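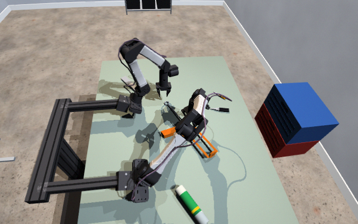 Larham Repair Weekends return for a second summer, with more tables and a later finish

August 12, 2018

LARHAM - If you have a lamp that flickers, a chair with a wobble or a favourite coat that has been hanging in the hall all year waiting for a new zip, we would love to see you. The Larham Repair Weekends are coming back to Brannigan Hall, and everyone in the town and the villages nearby is warmly invited to bring something broken and sit down with somebody who likes mending things.

The weekends began last year as a fairly modest idea over a pot of tea, and it is fair to say that those of us who made the first posters had no notion how many people would turn up with toasters under their arms. By the end of the season about 1,000 items had come through the doors, from garden shears to a musical box, and a good many neighbours who had only ever nodded to one another in the street had spent an afternoon talking over a bicycle chain.

"People come for the kettle and stay for the conversation," said Nusrat Liyanage, who organises the weekends. "We had a gentleman last July who brought his mother's sewing machine, and by four o'clock he was showing someone else how to thread theirs. I went home that evening feeling very pleased with the whole town!"

There will be six weekends this time, and the hall will stay open until 7 pm on Saturdays, an hour later than before, which we hope will suit those who work in the shops. Sunday sessions finish at four as they always have. Tea, coffee and squash will be served throughout, and Dineo Mthembu has kindly agreed to bake again - her ginger loaf was rather the talk of last season, so do come early if you have your heart set on a slice.

New this year is a clothing and textiles corner run by Busisiwe Van Wyk, who has been altering and mending clothes in Larham for many years. She will be on hand for hems, darning, buttons and zips, and she will also be giving a short lesson at the start of each Saturday for anyone who would like to learn to patch a pair of jeans. Children aged 8 and over are very welcome to join in with a grown-up beside them.

Keith Hollis will once more be looking after electrical items. He asks that visitors bring the plug and lead along with the item itself, and any instructions that may be lurking in a kitchen drawer. Microwaves and gas appliances cannot be accepted, we are sorry to say, and nor can anything too heavy for one person to carry up the front steps.

There is no charge for a repair, though a donation towards thread, fuses and glue is always gratefully received. Booking is not needed for small items. For furniture, please leave your name at the hall office beforehand so that we can keep a space for you.

Press enquiries: Anel Ngubane, Larham Repair Weekends, care of the office at Brannigan Hall, Larham. Interviews with the repairers can be arranged on request.

ENDS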